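**Mernstead Costume Archive** · thread

1/7 The archive is pleased to announce that its stage and red carpet wardrobe display will open to the public in May. Curator Maëlys Poulain has selected 30 complete outfits from the 513 pieces now in our care.

2/7 The opening room is given to the singer Clollari, whose silver rain cape and flat white boots became a familiar sight on the Ruddale tour. Both are on loan from the artist.

3/7 Of the outfits on view, 29 have been worn in public. The remaining one, a green velvet suit by the house of Carré, was finished for an awards evening and replaced on the day by a plain black dress. 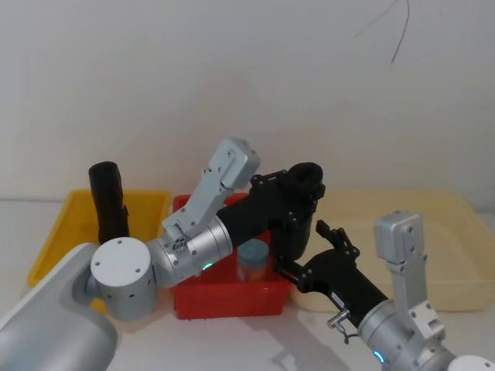
4/7 May visitors try on any of the clothing? Original garments may not be handled. Copies of the rain cape, in adult and child sizes, are available in the side gallery.

5/7 Baptiste Besnard, who cut the cape and most of the Ruddale tour wardrobe, will give a talk on dressing performers for outdoor stages. Seats must be reserved at the front desk.

6/7 Flash photography is not permitted in the velvet and silk rooms. Large bags should be left at the cloakroom, which closes at 5:30 p.m.

7/7 Members of the archive enter free of charge and may bring one guest. Lenders who have not yet returned their signed condition forms are asked to send them to the registrar before the display opens.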